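About Harmont

By Hideaki Morikawa
26 April 2022

Harmont is a small company for wallpaper. We sell new paper by the roll, we hang it, and we repair old paper in houses where the owner does not want to lose it. The shop is on the ground floor and the workroom is behind it, through the green door.

I started the company after I had worked for many years as a paper hanger for other firms. In that time I saw a lot of good paper go into the trash. A customer had one damp corner, and the whole room was stripped. I thought that a corner can be repaired if somebody has patience, and I still think so.

Our first repair was a dining room in Varma, with a leaf pattern in two greens. The paper had 83 small tears, which I know because I marked each of them with a pencil cross on a plan. It took the whole month of June. The owner made us soup every day -- very good soup, I must say -- and she still writes to us when a seam opens.

What we keep in the shop

We have 48 patterns on the shelves at all times. Most of them are damasks, stripes and small flowers, in quiet colors. If you look for something strong, please ask, and we will order a sample from our supplier Esell. A sample takes up to 21 days to arrive. You can take any sample home and put it on your wall with tape. Please look at it in the morning and also under your lamps, because the orange and cream papers change very much in the evening.

In the back we also keep the archive. It has 3000 pieces of old paper, from the size of a hand to almost a full roll. They are sorted by color and then by the height of the repeat. When we repair a wall, we first search there for a near match. We do not sell from the archive, but visitors are welcome to see it if they call before.

How we work

We visit the room, measure it and give you a price in writing. The visit is free inside the town. We do not paint and we do not lay floors. For kitchens we can advise which paper goes well with a stone or stone-look surface, and we ask you to bring a piece of it if you have one.

We use wheat paste for old paper. For new paper we follow the maker of the paper, also when I have a different opinion.

Related
How to measure a room with a sloping ceiling
Plumo, our new stripe in four colors
Caring for paper near a window
Opening hours and parking

Last updated: June

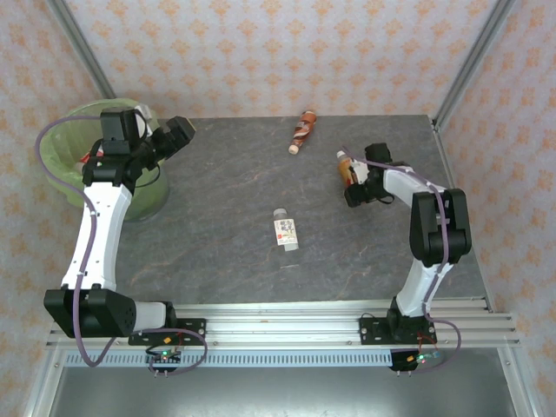 Pale orange pattern on cream, with a gray stone-patterned tabletop.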